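From the Tokar Street Building Newsletter, November

The Laundry Room, Again

The new card reader in the basement laundry has now been in service for 3 weeks, and opinion is divided between those who dislike it and those who have yet to try it. A wash costs the same as before. The difference is that you must load at least 20 dollars onto a Heitmann card to find this out.

Quarters are no longer accepted. If you have been hoarding them in a jar since the spring, we sympathize, and the bakery on Trarkach Avenue is said to be short of change.

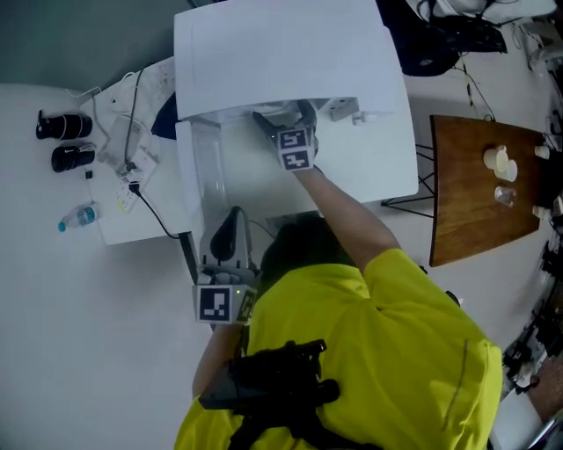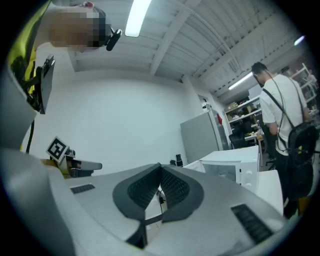

The dryers are another matter. Dryer 3 runs for 59 minutes whatever you press, and has done so through two management companies. Please stop taping notes to it. It does not read them, and the tape melts.

Lost socks will stay on the windowsill until Thursday, then go in the donation bag. There are 70 at present — no two related.

Cards can be bought at the front desk before 6 p.m. Bring exact change, but in bills.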